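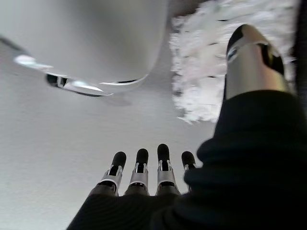 Slide 1. Four fingers and a thumb over the work surface.

Filed under: Talks & Handouts / Shop Floor
Friday, March 7, 2025
By the second-shift lead, Weltwood finishing room

Speaker notes — "Who Does the Other Half?"

Leave slide 1 up while people find seats. Don't talk over it yet.

Start with the job. Finishing at Weltwood means small, fiddly handwork on soft goods and hard parts that have to end up together. You pick up, turn over, check, trim, set down. I did it for 12 years before I was made a lead. Most of the people I work with have done it longer.

Point at the slide. Black pads on the fingertips, metal joints, black fabric over the lower part of the hand. The white fluffy stuff at the upper right is the kind of material I worry about. Loose fibers at the edges. A person feels when a fiber is caught. I have asked three times what the hand feels and have been given three answers.

Slide 2. The pitch.
Urnari's line is that the hand "takes the dull half" of the job. Read it out slowly. Ask the room which half is dull. (Wait. Somebody always answers.)

My answer: the dull half is also the half where you rest. Reaching, placing, squaring up a pile. Take that away and what's left is eight hours of judgment calls, at the same pay grade. I'd like to see that in the pitch.

Slide 3. January.
We ran one bench with the hand and left the others alone. The target was 400 pieces a shift. The bench made target on 2 shifts that month. Management's slide says "target achieved." Mine says the same thing with the number next to it.

Be fair here. On those two shifts it was good. Steady pace, and the sorting afterward was easy. Don't skip this, people will trust the rest more.

Then the part that isn't in the report. The person at that bench spent roughly a third of the shift clearing, resetting and waiting. None of that has a job code. It went down as "other." If you only read the totals she looks slow.

Slide 4. Bolger.
The Bolger plant went first, so we asked to visit. What they told us over lunch:
- no layoffs, true
- nobody replaced when they left, also true
- new hires start on the machine bench and never learn the hand bench

That last one bothers me most. When the hand stops, who can still do the work? At Bolger they have a list of people to call. It's a short list and the names on it are my age.

Slide 5. What we asked for.
A job code for tending. A pay step to go with it. Hand-bench rotation for every new hire, written down. The right to stop the bench without a supervisor's sign-off. We got the first one. The rotation is "under review" — I'd say that flat, no face.

Slide 6. Amano.
Short version, we're running late by now. Amano is the scheduling software that comes with the package. It sets break times off the bench's cycle. We said no to that part and so far no has held. If your plant is being sold the hand, ask what else is in the box.

Close. Back to slide 1.
I'm not telling anyone to refuse it. I'm saying read the contract for the hours, the codes and the training before you look at the demo. A demo is a few good minutes.

Questions. If they ask about cost: I haven't seen the invoice. If they ask if it's coming to their line: ask them who told them it was.

Room 101 is booked after us, so clear out by the hour.

Related items
Job codes for machine tending: a worksheet
Notes from the Bolger visit
Who sets your break? Scheduling software on the floor
Keeping a hand bench open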